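Cleaning cloths, sprays and other things people sell you: frequently asked questions

We get asked the same things about cleaning at home week after week, mostly by people who have just bought something and are starting to wonder. These are our answers. We don't sell cleaning products and we don't think you need many of them.

Do microfibre cloths really clean with water alone?

Sometimes. On glass, tiles and a lightly dusty shelf, a decent damp cloth does most of what a spray would do. On a greasy rangehood it mostly moves the grease around. The claim on the packet tends to be true of the job the maker had in mind and a good deal shakier for the rest of your kitchen. Try the plain damp cloth first, and if the surface still feels tacky, use a drop of dish soap in warm water.

The packet says the cloth lasts 600 washes. Does it?

We'd like to meet the person who kept count. A cloth washed once a week would need more than a decade to get there, and by then the packet, the receipt and possibly the shop will be gone. Judge it by how it behaves. When it stops picking up dust and starts pushing it, it has become a rag for the garage. Ours usually get to that point well before the number on the label would suggest.

Is a coloured set worth paying extra for?

The idea is that pink is for the bathroom and blue is for the kitchen, and you never mix them up. Fine, if everyone in the house follows it. You can get the same result with a laundry marker and a pack of plain cloths.
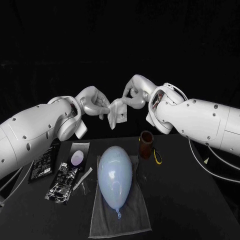

How you store and handle a cloth matters more than its colour. Most people wring it, drop it in a ball by the sink and leave it there overnight, then complain in the morning that it smells. A white cloth left crumpled, like the one pinched between the two hands, has folds on the inside that air can't get at, and if it's damp it will stay damp there for hours. Open it out and hang it over the tap or a rail. That costs nothing, so you won't see it advertised.

Should I use fabric softener on cleaning cloths?

No. It leaves a coating on the fibres and the cloth stops absorbing properly. The same goes for dryer sheets. If you've already done it, a hot wash or two with ordinary detergent and nothing else will often bring the cloth back, though not always.

What temperature should I wash them at?

Check the label, then be a little suspicious of it. Plenty of cloths say 30 degrees, which is gentle on the fibres and not much of a threat to anything living in them. Cotton cloths will usually take a hot cycle without any fuss. Microfibre is less forgiving of high heat, particularly in the dryer, so we wash ours warm, keep them apart from towels (the lint gets everywhere) and dry them on the line.

Do I need an antibacterial spray?

For most benches on most days, soap and water will do. Disinfectant has its place after raw chicken or when someone has a stomach bug, but it has to go onto a surface that's already clean, and it has to stay wet for as long as the label tells you. Hardly anyone waits. Spraying and wiping straight off leaves you with a nice smell and not much else.
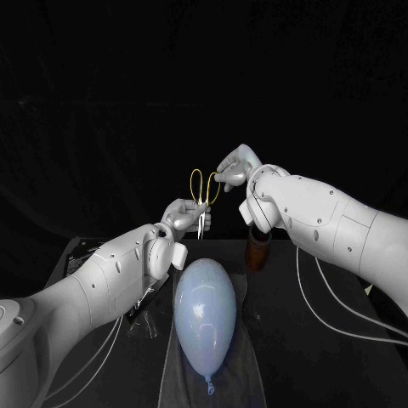 Doğukan Ersoy
Household editor

What about vinegar and baking soda together?

It fizzes, and people like the fizz. What you have after that is mainly salty water. Each is useful on its own — vinegar on limescale, baking soda as a mild scrub — and mixing them cancels out most of what you wanted. Keep vinegar off marble and other natural stone. Never mix it with bleach, because the fumes are dangerous.

You gave the Buvent cloth a poor write-up. Have you changed your mind?

A bit. The complaint was about the price, $29 for a pack of three, and that still seems silly to me. The cloths themselves are perfectly good. A few readers wrote in to defend the Wedow cloth on the same grounds, and my answer is the same: nice cloth, wrong price. If you see either at half off in the March sales, go ahead.

Is the Güler subscription good value?

I can't see how it would be for most households. They send new cloths every month whether or not the old ones are worn out, and you end up with a drawer full. It took me around 37 minutes to cancel mine, including a phone call I was told I wouldn't have to make. You may have better luck.

Are paper towels more hygienic?

For raw meat juice, pet accidents and anything you'd hate to see again, yes, use one and throw it out. For a bit of spilled milk a cloth is fine as long as it goes in the wash regularly. I'd be wary of "washable paper towels" such as the Mondo roll. Once you've taken them off the roll they're thin cloths, and I've never met anyone who rolled them back on.

How do I get streaks off windows?

Use less product. Streaks are usually leftover cleaner, or softener from the cloth. Wash with a little dish soap in water, go over it with a squeegee and dry the edges with something lint-free. Avoid doing it in full sun, when the water dries before you can get to it. Newspaper has its fans, but I find it leaves grey smudges on painted frames.

Can I send in a product for you to try?

You can, but I don't return samples and I don't show makers the review before it goes up. Readers' questions are welcome too, especially if you think one of the answers on this page is wrong. Please tell us what surface you were cleaning and what you used on it.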